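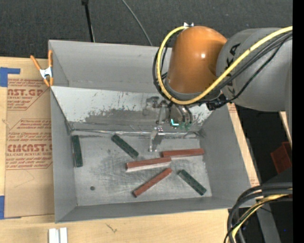 Ich solle endlich aufhören, mich für den hinteren Teil vom Pferd zu schämen, hat Gwawr Parri mir gestern nach der Probe gesagt, der hintere Teil sei schließlich der, über den die Leute lachen, und vorne könne jeder. Sie selber ist vorne. Also weiß ich nicht, wie ernst ich das nehmen soll.

12.07.2018

Jedenfalls bin ich jetzt offiziell ein halbes Pferd, und zwar bis nach dem Auftritt im Lukumay. Ich schreibe das hier auf, bevor ich ins Bett falle, mein Rücken fühlt sich nämlich an, als wäre jemand drauf geritten (ist auch jemand, dazu komme ich noch). Eigentlich hatte ich mich im Februar bei Urnineo gemeldet, weil ich beim Schminken helfen wollte. Schminken! Ich kann ganz ordentliche Schnurrbärte und mit viel Geduld auch Katzen. Dann fehlte jemand beim Umzug in Droltham, ich habe eine Fahne getragen, und wer einmal eine Fahne getragen hat, steht auf der Liste. So geht das da.

Heute also die erste Probe mit dem ganzen Kostüm. Bisher hatten wir nur ein Bettlaken und Gwawr mit einem Stirnband, an dem zwei Socken als Ohren hingen. Jetzt gibt es einen richtigen Kopf aus Pappmaché mit Wimpern, so lang wie mein Unterarm, und einen Körper aus goldenem Paillettenstoff, der innen kratzt wie verrückt. Außen auch. Eirlys Griffiths hat den genäht und ist so stolz drauf, dass ich mich nicht getraut habe, etwas zu sagen. Morgen ziehe ich ein langärmeliges Shirt drunter und schwitze eben noch mehr.

Die Nummer geht so: Das Pferd kommt rein, sucht seinen Platz am Tresen, wird vom Barmann nicht bedient und fängt an, aus lauter Kränkung Stepp zu tanzen. Das ist im Grunde alles. Klingt nach nichts, aber als Gwawr die Kränkung heute zum ersten Mal mit dem Kopf gespielt hat, ganz langsam zur Seite und dann so ein bisschen nach unten, da mussten die Leute von der Trapeznummer sich auf die Matten setzen vor Lachen. Ich habe davon natürlich nichts gesehen. Ich sah Pailletten von innen und Gwawrs Gürtel. Ich habe nur gehört, dass es lustig ist, und das ist ein seltsames Gefühl, mitten in einem Witz zu stecken und ihn nicht sehen zu können.

Der Stepptanz ist das Problem. Vorne und hinten müssen gegeneinander laufen, also Gwawr fängt rechts an und ich links, und nach dem Dreher ist es umgekehrt. Bis zum Dreher klappt es! Danach trete ich ihr auf die Fersen. Elf Durchläufe haben wir gemacht, ich weiß das so genau, weil Eirlys hinterher vorgelesen hat, was in jedem einzelnen schiefgegangen ist. Bei den meisten stand »hinten zu spät«. Bei einem stand »hinten umgefallen«. Das war der, bei dem der Reiter dazukam.

Ach so, der Reiter. Der war nicht abgesprochen. Irgendwer fand, zum Schluss müsse jemand aufsteigen, und ehe ich »mein Rücken« sagen konnte, saß schon der kleinere von den Jongleuren oben. Für eine halbe Runde ging es gut. Dann kam die Matte, ich bin mit dem Huf hängen geblieben (die Hufe sind Filzpantoffeln über den Steppschuhen, die Idee versteht auch keiner mehr), und wir lagen alle da, goldglitzernd. Passiert ist nichts. Der Jongleur hat sich tausendmal entschuldigt und mir von seinen Keksen gegeben. Der Reiter ist jetzt wieder gestrichen, es soll stattdessen eine Handpuppe auf dem Sattel sitzen, damit kann ich leben.

In der Pause haben wir über den Titel gestritten. Auf dem Plakat steht bisher nur »Das Pferd«, und Eirlys findet das vornehm. Gwawr will »99 Gründe, kein Bier zu bekommen«, obwohl wir mit viel Wohlwollen auf einen kommen, nämlich dass man ein Pferd ist. Ich war erst für Eirlys und dann für Gwawr und am Ende für gar nichts mehr, ich wollte bloß, dass die Pause länger dauert. Entschieden ist es nicht. Der Drucker will es bis Montag wissen.

Was mich wirklich nervös macht, ist Cestamville. Wenn das im Lukumay gut ankommt, dürfen wir damit nämlich auf die Straße beim Sommerfest dort, draußen, am hellen Tag, auf Kopfsteinpflaster! Gwawr redet schon, als hätten wir zugesagt. Drei Auftritte an einem Nachmittag, und dazwischen soll das Pferd »frei herumlaufen« und Leute ansprechen. Wie spricht ein Pferd Leute an? Und was mache ich hinten, während vorne gesprochen wird? Ich habe das heute gefragt, und Gwawr hat lange überlegt und dann gesagt: Schweifarbeit. Der Schweif hängt an einer Schnur, an der ich ziehen kann. Ich habe den ganzen Heimweg über im Bus mit der Hand geübt, kurz, kurz, lang, so eine gelangweilte Bewegung, wie Pferde sie bei Fliegen machen. Die Frau gegenüber ist dann umgezogen auf einen anderen Platz. Na ja.

Mama hat angerufen und wollte wissen, ob sie kommen darf. Ich habe gesagt, sie wird mich gar nicht sehen. Sie meinte, sie würde mich am Gang erkennen. Seitdem denke ich darüber nach, wie ich gehe. Sie bringt wahrscheinlich Tante und Nachbarin mit, und die werden alle nach dem Auftritt vor der Garderobe stehen und warten, bis ich mich ausziehe, mit roten Flecken am Hals von Eirlys' Pailletten und den Haaren am Kopf festgeklebt. Ich freue mich trotzdem. Komisch, vor ein paar Monaten hätte ich mich für so was noch krankgemeldet.

Gwawr hat vorhin noch geschrieben. Wir sollen tauschen, nur einmal, zum Spaß, ich vorne und sie hinten, damit jede weiß, was die andere macht. Ich habe sofort ja geschrieben und dann einen Schreck gekriegt, weil ich dann die Kränkung spielen muss, und meine Kränkung sieht aus wie Zahnschmerzen. Hab's eben im Bad vor dem Spiegel probiert. Kopf zur Seite, langsam, dann runter. Beim zweiten Versuch schon besser, glaube ich, aber ohne die Wimpern ist das schwer zu sagen.

Für morgen merken: Langarmshirt, Blasenpflaster, die Steppschuhe vom Flur in die Tasche (nicht wieder vergessen!!), Eirlys das Geld für den Stoff geben. Und den Dreher vor dem Frühstück in der Küche üben, auf Socken, wegen der Leute unter mir. Links, rechts, Wechsel, Dreher, rechts. Oder war es nach dem Dreher doch links? Ich frage Gwawr.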